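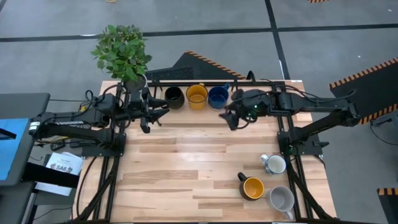 3.2 Container volume and watering interval

Small containers dry out faster than large ones, but growers are rarely told how much faster. We compared two sizes of planter over one growing season at the Dratanton site, using the same peat-free compost and the same bedding mix in each. A potted plant kept on a table, as in Figure 3, has very little compost to draw on, and growers who start with pots of that kind often carry the same watering habits over to larger troughs. The large planters in the trial were Geddes troughs with drainage holes along the base. The small ones were round pots supplied by Gastomo, with a single hole each.

Figure 3. Potted plant and blue mug on a wooden tabletop, with two robot arms.

All containers were filled in February and left under cover until planting. Each was then watered by hand until water ran from the base, and weighed. Weighing was repeated at 16 hours and again each morning until the compost had lost half of its available water. We took this as the point at which a grower should water again.

The small pots reached that point within 2 days in warm weather. The troughs took longer, though the ends dried sooner than the middle, and plants at the ends were shorter by the close of the season. Lining the troughs with Dadomel matting reduced the difference between end and middle but did not remove it. In cool weather the matting made no difference that we could measure.

Wind had more effect than we had planned for. Troughs on the open side of the yard needed water earlier than those beside the wall, even when both received the same sun. We did not record wind speed, so the size of this effect cannot be given here. Readings from the open side are therefore reported separately in Section 3.3.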